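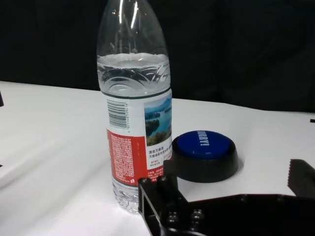
Water bottle on the bench, barcode side.

26/04/2024. Ring notes, mostly for me and whoever inherits the spanner. The Vernex ring went up in 54 minutes, a personal best, then spent the evening creaking like a haunted pier. Middle rope was slack by the second match. Li match ran long, as they do – three false finishes and a table that declined to break.

2 shares · 0 comments
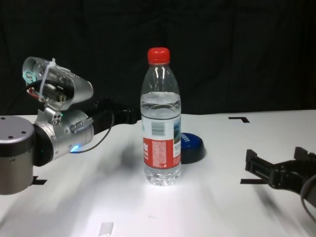

KASTBY, Friday night

Re-tensioned all four corners after the interval. North-east turnbuckle has stripped threads, so it's on the list for September with everything else. Crowd of 282, most of whom booed the ring crew. Fair enough.

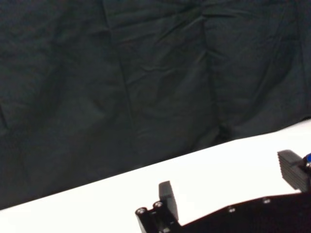
Boards next. Number six has a soft spot exactly where the heavyweights like to land each other. Swapped it with number eleven, where only referees go. Clornetti want 108 a sheet for new ply, and I've asked again in a sadder tone of voice. Still to do: grease the corner bolts, find the other ratchet, wash the canvas.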